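## 3.2 위탁 가정 일지를 어떻게 읽었나

솔직히 이 절은 제가 제일 쓰고 싶었던 부분이에요. 통계는 4절에서 실컷 나오니까, 여기서는 일지 이야기를 좀 편하게 해 보겠습니다. 제가 다룬 자료는 Plandus 보호소가 성묘를 위탁 가정에 보낼 때 함께 주는 관찰 일지 200권입니다. 한 권이 고양이 한 마리에 해당하고, 위탁자가 매일 저녁 몇 줄씩 적게 되어 있어요. 몇 줄이라고는 했지만 어떤 분은 한 페이지를 꽉 채우고, 어떤 분은 "잘 먹음" 세 글자로 일주일을 버팁니다(저도 위탁을 해 본 사람이라 이 마음을 너무 잘 압니다!).

제가 궁금했던 건 단순했습니다. 입양 공고에 실리는 성격 소개와 일지에 적힌 실제 행동이 얼마나 겹치는가 하는 것이었지요. 공고에는 "애교가 많아요", "사람을 좋아해요" 같은 말이 넘쳐나는데, 일지를 펼치면 침대 밑에서 나오지 않은 날이 절반인 고양이도 있거든요. 그렇다고 공고를 쓴 사람이 거짓말을 했다고 보지는 않습니다. 공고는 대개 구조 초기에 쓰이고, 그때 고양이를 만난 사람은 보호소 직원 한두 명뿐이니까요.

코딩 방식은 Aarti Grewal과 함께 정했습니다. 처음에는 행동 범주를 10개로 잡았는데, '숨기'와 '거리 두기'를 구분하려다 둘 다 지쳐 버렸어요. 같은 문장을 놓고 저는 숨기, Aarti는 거리 두기라고 적는 일이 계속 생겼고, 결국 두 범주를 합쳐 9개로 줄였습니다. 합치고 나니 일치도가 눈에 띄게 좋아졌고 작업 분위기도 좋아졌습니다. 애매한 문장은 표시만 해 두었다가 매주 수요일 오후에 몰아서 의논했습니다.
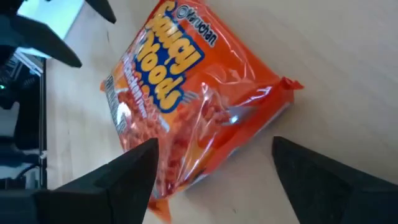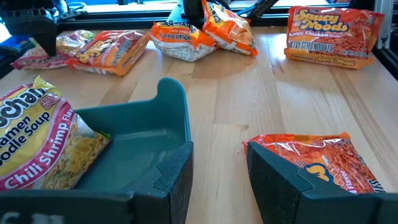
*그림 3. 밝은색 나무 상판과 Maruchan 라면 봉지.*

의논이 가장 길어진 건 밥 먹는 이야기였어요. 일지에는 식사 기록이 정말 많습니다. 그런데 "내가 부엌에 있을 때만 먹는다"는 문장은 식욕에 관한 기록일까요, 사람에 대한 친화성 기록일까요? 저는 친화성 쪽이라고 우겼고, Aarti는 그 집 부엌이 조용해서일 수도 있다고 했습니다. 듣고 보니 그럴듯해서 이런 문장에는 두 범주를 모두 달기로 했습니다. 이중 코딩이 허용된 건 식사와 친화성의 조합 하나뿐이고, 나머지 문장에는 범주를 하나씩만 붙였습니다.

Baten 지부에서 온 일지는 양식이 조금 다릅니다. 저녁 기록 대신 아침 기록을 쓰고, 맨 뒤에 "다음 가족에게"라는 칸이 따로 있어요. 이 칸을 분석에 넣을지 한참 고민했습니다. 읽어 보면 제일 생생한데(화장실 모래를 바꾸면 삐친다든가, 초인종 소리에는 욕조로 뛰어든다든가), 다른 지부에는 없는 칸이라 그대로 넣으면 Baten 고양이들만 성격이 풍부한 것처럼 보이게 됩니다. 그래서 빈도 계산에서는 빼고, 5절에서 인용할 때만 썼습니다. 아깝긴 해요.

일지 분량의 차이도 골치였습니다. 길게 쓰는 위탁자의 고양이는 당연히 모든 행동이 더 자주 나오니까, 횟수를 그대로 비교하면 글솜씨를 재는 셈이 됩니다. 그래서 모든 빈도는 1000어절당 횟수로 바꾸었습니다. "잘 먹음"만 이어지는 일지도 빼지 않았고요. 짧은 일지를 빼기 시작하면 바쁜 집에 간 고양이가 통째로 사라지는데, 입양 이후의 집도 대개 바쁜 집이라서 저는 그쪽 기록이 꼭 남아 있었으면 했습니다.

공고 쪽 문장도 같은 범주로 코딩했습니다. 공고는 훨씬 짧아서 금방 끝났지만, "매력덩어리" 같은 표현은 어느 범주에도 넣지 못하고 '평가어'로 따로 모았습니다. 이 평가어 목록은 부록에 실었고, 두 자료를 맞대어 본 결과는 다음 절에서 다룹니다.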